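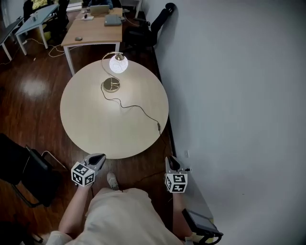

Huệ Phí reckons the lamp task is where most new demonstrators come unstuck, and that you should do it badly a few times before you hit record. I agree with her, so please don't skip the warm-up!

4 min read

Section 2: Recording lamp demonstrations (Juvthorpe hand-held kit)

I wrote this after our Flolloldale study, where we compared policies trained on slow demos with ones trained at normal speed. Slow and tidy won, so that's the style I'm after.

1. Put the lamp on the round table and run the cord out to one side. Leave some slack in it (a tight cord drags the base and we end up teaching the policy to drag it too).

2. Pick up both grippers and hold them at the near edge, marker cubes in clear view. Stay there for 2 seconds.

Note: keep your sleeves off the markers. I lost a whole afternoon's tracking to a baggy jumper back in December.

3. Check the chest mount is snug and the headset isn't sliding down, then have a wiggle and check again. 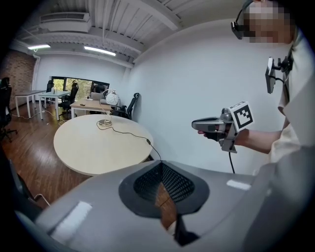
4. Start the episode. Work through the task at an easy pace and stop at 60 seconds, even if you're mid-reach.

5. Bring both grippers back to the near edge and end the episode. Have a breather after every 8.

CAUTION: The shade is glass. Squeeze gently, and never grab it by surprise from above.

Yu-na Ban and I needed 600 episodes before the slow-demo result held up, so pace yourself.

We use cookies to improve your visit. Accept | Manage settings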